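Eu sei que ninguém acorda no domingo com vontade de ler sobre regras para braços robóticos, mas fiquem comigo um bocadinho, que o assunto anda a tirar-me o sono!

Na semana passada a Hanane Filali mandou-me o guia de boas práticas que a equipa dela escreveu na Bouzid. São 45 páginas, e li tudo de uma assentada (com café, confesso). Lá pelo meio há uma regra que me pôs a bater palmas sozinha na cozinha: nenhum teste em simulação conta como aprovado se foi feito só com luz de dia e fundo liso. Tem de haver noite, sombras tortas, vegetação atrás, o que for. E tem de se publicar o cenário juntamente com o resultado.

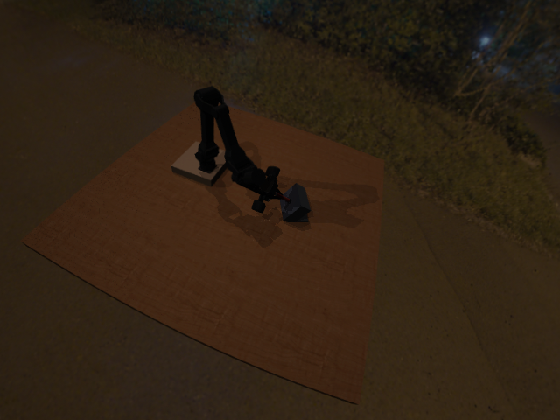
Cena noturna simulada: o braço com os dedos da garra encostados à peça, e sombras em mais de uma direção.

Olhem bem para aquelas sombras no painel e digam-me se não dá vontade de exigir isto a toda a gente. O Sorin Spahić, com quem discuto estas coisas há anos, acha um exagero. Diz que quem trabalha numa nave bem iluminada não precisa de arbustos para nada, e que 200 cenários obrigatórios vão afogar as empresas pequenas em papelada. Na papelada dou-lhe razão, o formulário é um horror (quem precisa de 217 campos?!). No resto, não dou.

É que já me cansei de relatórios com quase 900 tentativas bem-sucedidas, todas na mesma mesa, com a mesma luz e a peça virada para o mesmo lado. Um número desses diz-me muito pouco! Prefiro mil vezes uma taxa mais modesta, com as falhas descritas uma a uma e a versão do simulador escrita na primeira página.

O que eu mudava no guia era o prazo de revisão, que ficou em branco. Já escrevi à Hanane a pedir que o fixem em março, e que cortem metade do formulário pelo caminho.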